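Practice kitchen now open to all prep staff

Since August the kitchen crew at Skona has been rehearsing with the two-armed robot in simulation before any hardware goes onto the floor. Fulura built the practice room, and staff run it from a desk next to the break area.

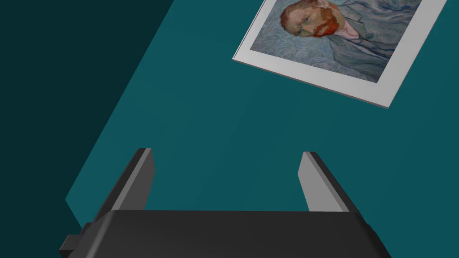 The open gripper in the practice room, with the portrait print nearby.

Each person gets 13 sessions on paid time. The first few cover moving the arms and opening and closing the fingers. Food work comes after that, at a marble counter set with a bowl, a pot and an onion.
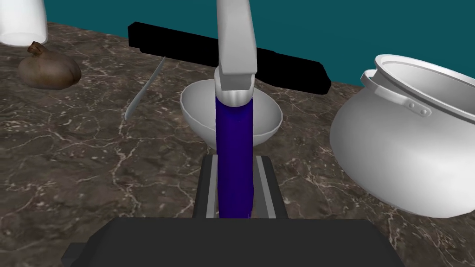 Prep cooks will keep the knife work and all tasting. The plan is for the robot to take over fetching and setting out, the part of the shift that people at the Dernari site complained of most. Nearly 3,000 practice runs have been logged so far, and 26 people have signed up. 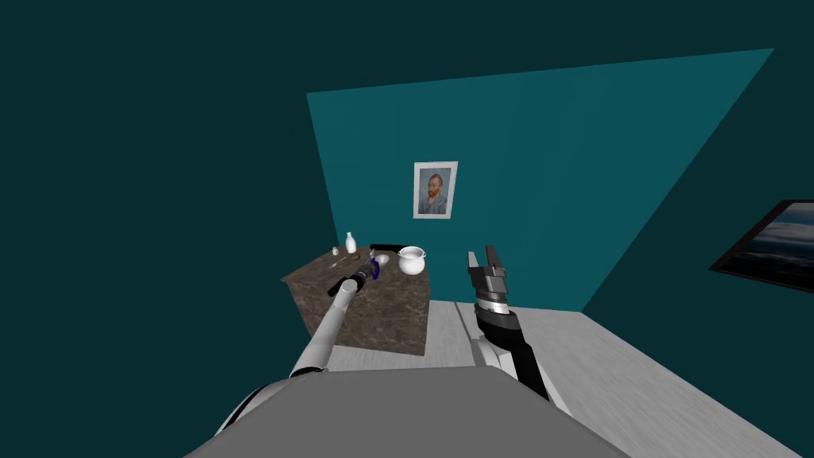
Kojo Korletey wants to know what happens to the early shift once the setting out is gone, and asks that the hours be put in writing before the first unit arrives.

Management has agreed to answer that by memo. No positions are being cut during the trial, and anyone who would rather stay off the robot rota can say so to their shift lead.

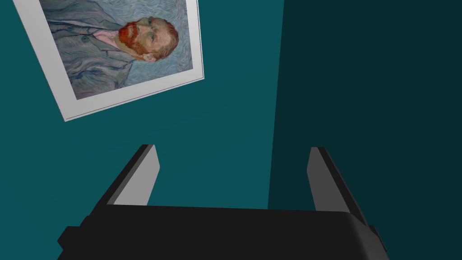

Wrist camera views can now be switched on from the desk menu. Sign-up sheets for the next group are by the time clock.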